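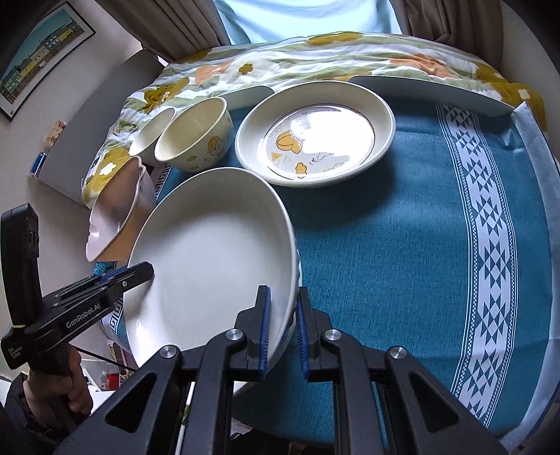 Item 4, dishware table. Large white oval bowl tilted up on its side, other bowls and trays behind it.

DISHWARE AND TABLE CHECK
Site: Stomisstead, activity room
Date: 14 Aug 2026
Checked by: Teodor Neagu
Copy to: Hermenegildo Robles

Marks: OK / Fix / Watch

1. Table stands firm, no rocking
OK. Pushed at all corners. Legs tightened in November and still holding.

2. Tablecloth lies flat, no folds under dishes
OK. Teal cloth with the patterned white band. Smoothed out before the check.

3. Cloth over table edges
Watch. Light blue-gray cloth hangs down over the corner on the right. People pass on that side. Tuck it under or move it to the shelf.

4. Large bowls: rim and inside
OK. White oval bowl checked by fingertip along the whole rim, no chips. Put it down flat when finished — it should not be left on its side.

5. Small bowls
OK. Smaller cream bowl and the larger one with the yellow cartoon figure both sound. The smaller one was partly tipped next to the other. Set level after the check.

6. Plates
OK. Round white plate with the chicks: brown line near the edge is part of the design, do not report it as a crack. It was reported as one last time.

7. Dishes standing on edge
Fix. Pink scalloped dish is leaning on a folded floral cloth. A cloth can slide. Lay the dish flat or use the plate rack.

8. Trays
Watch. Two white rectangular trays propped on their long edges at the back of the table. Store flat, longer one at the bottom.

9. Quilts and soft items kept off the dish table
Fix. Floral quilt heaped along the far edge and draped down the left side. If it gets pulled, the trays go with it. Same comment as on the last sheet.

10. Dish cupboard, top shelf
OK. Nothing heavy above shoulder height. Bindine boxes moved down to the floor.

11. Cupboard door catch
Fix. Left door swings open by itself. Part ordered from Flatent, no delivery date yet.

Result: 3 Fix, 2 Watch, the rest OK.

Items 7 and 9 to be done before the table is used again. Item 11 can wait for the part — keep the door tied until then.

T. Neagu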